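03/11/2019

Well, it's over, or as over as these things ever get. Grelgate has a new councillor and it's Aitana Bustamante, by 80 votes, and I've been up since five and can't sit still so I'm writing it all down before I forget the good bits.

The count was in the old Trovham hall, the one with the heater that only works at the stage end, so naturally all the scrutineers drifted that way with their lanyards and their thermoses. I was scrutineering for Aitana, my first go at it, and I'd worn completely the wrong shoes. You stand the entire time! You're allowed to look but you can't touch a single ballot, and by ten o'clock I was leaning over the table with my hands clasped behind my back like the Duke of Edinburgh.

Eskil Sæther was ahead on first preferences for most of the morning and I'll admit I'd gone a bit quiet. His people had the good biscuits and they were very cheerful. Then the Krawczyk Road booth came in and you could feel the whole room shift — everybody stopped chatting and started doing sums on the backs of how-to-vote cards. Mine's in my coat pocket still, covered in crossings-out.
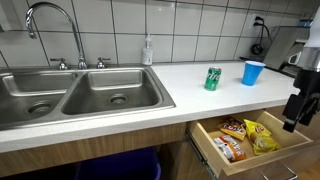

The final figures after preferences were 719 for Aitana and 639 for Eskil. I wrote that on my hand in biro and it's still there, a bit smudged. There was some argy-bargy about the informals. One voter had ranked everybody properly and then added a paragraph about the bins up the side, and both camps wanted a look at that one. The returning officer let it stand, and it went to Eskil, so fair enough.

He was decent about it, I must say. He came straight over and shook her hand and told her to watch the drainage budget (he's been on about the drainage budget for years). Aitana had a speech ready for losing and none for winning, so she thanked her mum twice and forgot the people who'd done the letterboxing. I did 507 of those letterboxes, for the record, and got bailed up by 3 dogs.

The declaration won't be official until the paperwork's been through, and her first proper meeting isn't till December. The Trirkotura rezoning is sitting at the top of the agenda, poor thing, so there'll be no easing into it. I said I'd go and sit in the public gallery for moral support.

Must ring Mum back. Corflutes still to come down along the highway, and I've got the cable-tie cutters somewhere in the boot.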